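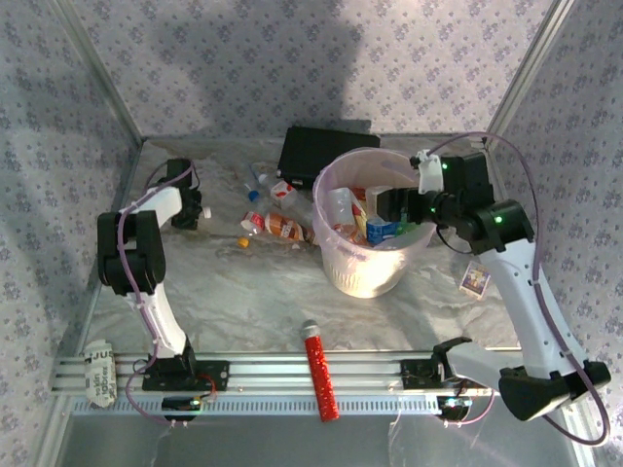
4.2 Overhead camera or wrist camera?

I went into this comparison fairly sure the overhead camera would win. It sees both arms, it sees the bin, and it never moves, so what's not to like? The layout is the one in Figure 3, with both arms mounted on the one rail and the litter spread out behind it. Rommel Maglaya set the task up so that every controller had the same job: pick a piece of litter off the floor and get it into the bin. We gave each camera setting 100 picks, split between the arms, and kept the Onari controller the same throughout so that I couldn't blame it afterwards.

The overhead view was lovely for deciding what to go for next. A bottle lying on its side away from everything else is about as easy as this job gets, and Huia Lowther could label those without squinting. Where it let us down was the last little stretch before the fingers closed. The arm reaches across the very thing it is trying to grab, and once the gripper is over the target the overhead camera mostly sees arm. I had 42 missed grasps with the overhead camera alone, and when Huia and I sat down with the logs nearly all of them came from that final approach.

So we turned to the wrist camera, which has the opposite problem. It looks straight down between the fingers and always knows where they are, but it smears badly when the arm is moving at any speed. Bottles heaped against each other are the worst for this. The labels turn into streaks, and a clear bottle lying over a grey surface hardly has an outline at all.

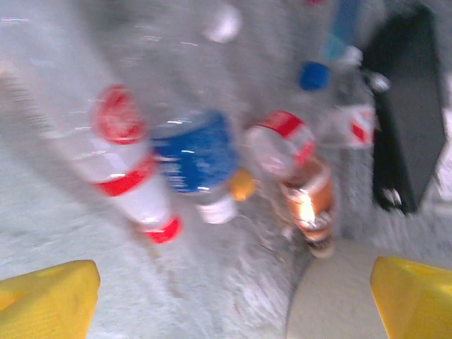
Slowing the arm down was the obvious cure, and we did try it, but Montserrat Figueroa pointed out that we were then comparing speeds as much as cameras (she was right, annoyingly). What we settled on was a short pause: the arm travels at its normal pace on the overhead view, stops above the target, takes 5 wrist frames, and finishes the grasp on those. Jhun Pascual wrote the handover between the two views in an afternoon and then spent a good deal longer getting the two sets of coordinates to agree — I owe him a drink for that.

With the handover running, the misses dropped to three. Two of those were clear bottles in a heap, where the fingers closed on the neighbour instead. I don't have a good answer for clear plastic yet, and I come back to it in Section 5.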